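Branell Housing Trust: Guidance for Residents

# How to bleed a radiator

Residents in Trust properties at Ostinville and Zavala may bleed their own radiators. The task takes a few minutes and requires no special skill. It applies to ordinary water-filled radiators only. Electric panel heaters must be left alone.

A radiator that is warm at the bottom and cool at the top usually has air trapped inside it. One that is cool at the bottom is more likely to contain sludge, and should be reported to the Repairs Office.

## What is needed

- A radiator key of the correct size (spare keys are held at reception)
- An old cloth
- A small bowl or jug

## Before starting

1. Turn the heating on and let every radiator warm up. Note which ones are cool at the top.
2. Turn the heating off at the programmer.
3. Wait until the radiators are cool to the touch. In larger homes this may take an hour or more. 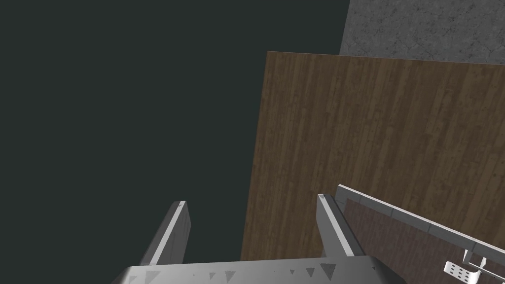 **Which radiator should be bled first?**

Start on the lowest floor, with the radiator furthest from the boiler, and work towards it. Then do the same on the floor above.

## Bleeding the radiator

1. Find the bleed valve. It is a small square peg set in a round fitting, normally at the top of one end.
2. Hold the cloth beneath the valve and place the bowl under it.
3. Fit the key and turn it slowly anticlockwise. A quarter turn is generally enough. The valve must not be unscrewed fully.
4. A hissing sound will be heard as air escapes. Keep the key in place.
5. When water runs in a steady trickle, turn the key clockwise until the valve is closed. Do not force it.
6. Wipe the fitting dry, and check it again after ten minutes.

Water from the system is often dark and will stain carpet and pale fabric. Move rugs and curtains out of the way.

## Checking the pressure

Releasing air lowers the pressure in a sealed system. With the heating still off, look at the gauge on the boiler. The correct range is given in the boiler handbook, a copy of which is kept in each home folder. If the needle has fallen below that range, top up the system using the filling loop as the handbook describes, and close both valves afterwards.

Turn the heating back on and feel each radiator once it has warmed. 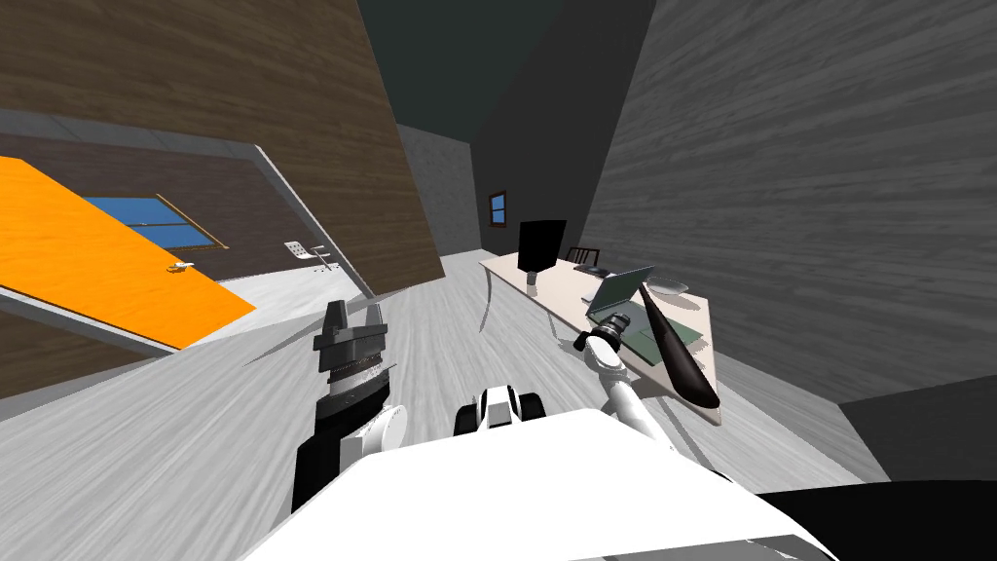
Mehwish Memon wrote to the Repairs Office to say that her bedroom radiator needed bleeding again within 3 weeks, and asked whether this was normal. It is not. Air that returns so quickly may point to a leak or a fault elsewhere in the system, and an engineer should inspect it.

## When to contact the Repairs Office

Please call extension 203 if:

- the bleed valve is stiff, painted over or damaged
- water continues to drip after the valve is closed
- the pressure falls again after topping up
- the radiator stays cold once bled

Requests may also be left in writing at reception, marked for Eliseo Galindo.

Guidance last revised February 23, 2018.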